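Arkden Members' Forum
Board: Methods and Results
Topic: Shelf retrieval into a carried basket, pre-grasp posture results

ellham_methods
25th June
Members are advised that the first results from the shelf retrieval study at the Ellham site are now open for comment. The task requires the humanoid to stand at an open cubby unit, carry a shopping basket with one hand and retrieve fruit with the other. The study compares two pre-grasp postures under a single learned policy: an approach from over the item, and an approach with the thumb along the front of the shelf. The evaluation set comprises 451 trials. The overall success rate was 80 per cent, a trial being counted as successful only if the item was placed in the basket and the basket was not dropped. Comments on the method are invited before the written summary is finalised in July.

torque_and_tea
Thank you for posting this. Could the authors clarify whether the basket arm was controlled by the policy or held at a fixed posture? The two arrangements are not comparable. If the arm was fixed, I would hesitate to describe the result as bimanual.

ellham_methods
The policy commands both arms in all trials. The basket arm is penalised for large movements during the reach, so in practice it moves very little until the item has left the shelf. Views of the reach from the room and from the head camera are attached for reference.
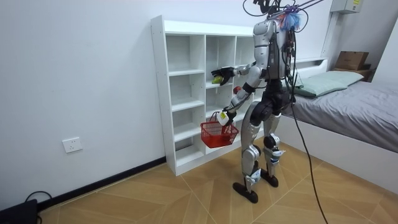
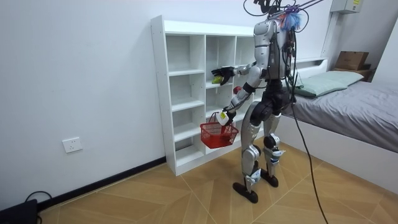
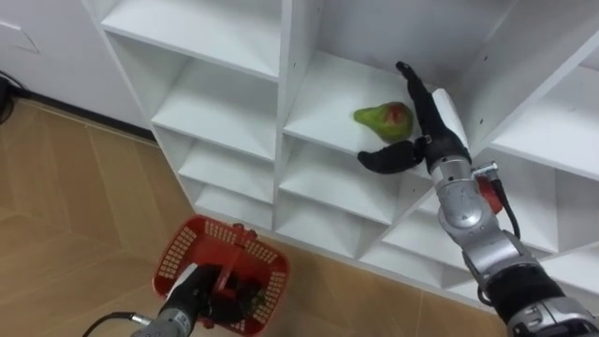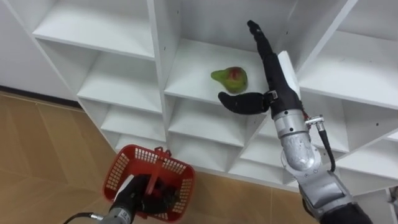
Reaching for fruit on the cubby shelf with the red basket held in the other hand. First two: room view. Last two: head camera, pear in the central compartment.

brirkcombe_lab
We ran a comparable protocol at Brirkcombe and I must respectfully disagree with the choice of metric. Combining the grasp and the placement in one figure conceals where the failures occur. In our own trials most losses came at the rim of the basket, well after a sound grasp. I would ask that the two stages be reported separately.

Sandhu_Project_Desk
The Sandhu group supports that request. We would also note that the head camera views show the difficulty rather well. With the hand open beside the pear, the arm already hides part of the shelving to the right. A policy relying on that view alone would be working with limited information on neighbouring compartments.

torque_and_tea
I don't share the concern about occlusion. The target remains in plain sight in both head views, and the neighbouring compartments have no bearing on a single reach. They would matter if the study claimed to choose between items, and I do not read it as making that claim.

ellham_methods
That reading is correct. Item selection was specified by the operator. On the matter raised by Brirkcombe, the stages were logged separately and 33 trials were recorded as failures at placement. The remaining failures occurred at or before the grasp. A table will be included in the summary.

brirkcombe_lab
That is helpful, and it is the reverse of our finding. I would still favour reporting the stage figures first and the combined rate second. Was the basket height the same throughout?

ellham_methods
The basket height was left to the policy within set limits. We will add the recorded range.

Sandhu_Project_Desk
Please also state how trials were divided between the 2 postures. Without that division the comparison cannot be checked by other groups.

ellham_methods
Noted. The division by posture will be posted to this topic with the stage table.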